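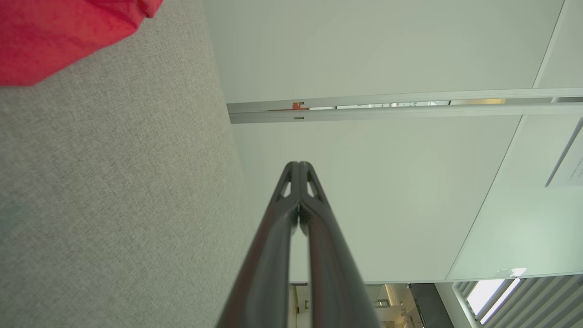
bollus_closet
Folding corner is finally in use!! I've been collecting jerseys since high school and until this April they lived in two garbage bags, so please let me enjoy this. The best thing I did was get the folding off the bed and onto something with a bit of grab. Gray woven-looking fabric, little speckles in it, and a red jersey on it doesn't go sliding around the way it does on my kitchen counter. Pale everything else, one silver rail up high with a small orange clip on it, and that's all the color I want in there besides the shirts. I'm at 90 jerseys now (basketball mostly, some hockey) and I'm folding every single one. No hangers. Ask me anything, argue with me, I'm in a great mood.

z_tapia
Love this. What are you doing about the numbers though? Mine are the thick kind and I'm scared of a crease going right through them.

bollus_closet
Depends on the shirt! Sewn-on numbers I don't worry about. Heat-pressed ones I fold around if I can, and if I can't, I slip a sheet of tissue in the fold so the print isn't touching itself.

udodell
Gotta disagree with the whole no hangers thing. Wide padded hangers, done. I've had mine hanging for years and the shoulders are fine. Every folded jersey I ever bought came with a line across the chest that took forever to steam out.

Viktória K.
Years of hanging is how I wrecked an old mesh one. The armholes stretched and it looks like a dress now. Fold them!!

udodell
Wire hanger or padded?

Viktória K.
...wire. OK fine. But I'm still folding.

somogyi20
Can we get the actual fold? I do the department store one with the sleeves tucked behind, and on a tank style jersey there's nothing to tuck, so it comes out lopsided. 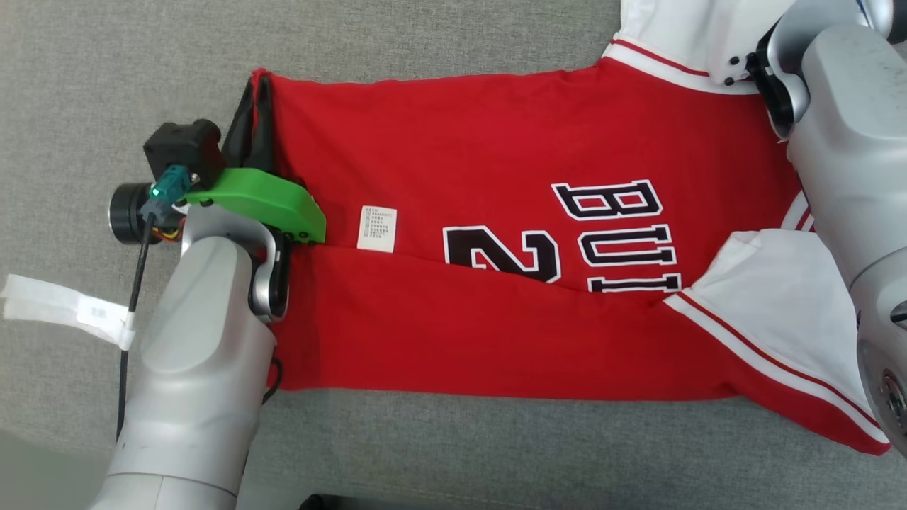 bollus_closet
Sure, and it's so easy once you quit treating it like a T-shirt. Lay it flat, smooth it out from the middle with your palms, then bring one long side over to the other so it's half as wide. Shoulders on top of shoulders, and check the hem end too. On the red Bulls one the crease runs the long way through the body, so the bottom part of the lettering goes under and you only see some of the big 2. The little white care tag by the hem is handy as a marker, I try to land the fold in the same spot each time. After that it's hem up to the middle, then over once more, and you've got a brick that stands up in a drawer.

somogyi20
OK that's a lot simpler than what I've been doing. So the straps don't get folded in at all?

bollus_closet
Nope! They just lie on each other. If the trim around the armholes wants to curl, flatten it with your hand before the last fold.

z_tapia
Wait, that crease goes through the lettering. Didn't you say you fold around it?

bollus_closet
Ha, if I can, I said! With letters that wide there's no way to get it drawer size without crossing them somewhere. You could go in thirds and keep the middle flat, and I do that for the one signed jersey I have. It makes a fatter stack.

udodell
Or you could hang it :)

Andor
Thirds person checking in. I fold both sides to the back, so the front stays smooth, and roll it up from the bottom. A Vonance drawer box holds 8 of mine rolled, and I can see the number on each one. Rolling also means no hard edge anywhere.

Viktória K.
Rolled ones always come undone on me. Do you use a band?

Andor
Strip of cotton tape, tied loose. No rubber bands, they stick to the print when it gets warm.

z_tapia
Tried the lengthwise way on four of mine after dinner and they look SO good lined up in the drawer. The one with the huge front number got tissue. My sister walked by and asked if I was opening a store.

bollus_closet
Yesss, post the drawer! And somebody tell me how you sort yours. I'm going by team right now but I really want to try it by color.

somogyi20
By color, always. You'll find the red ones faster.

udodell
By team. On hangers.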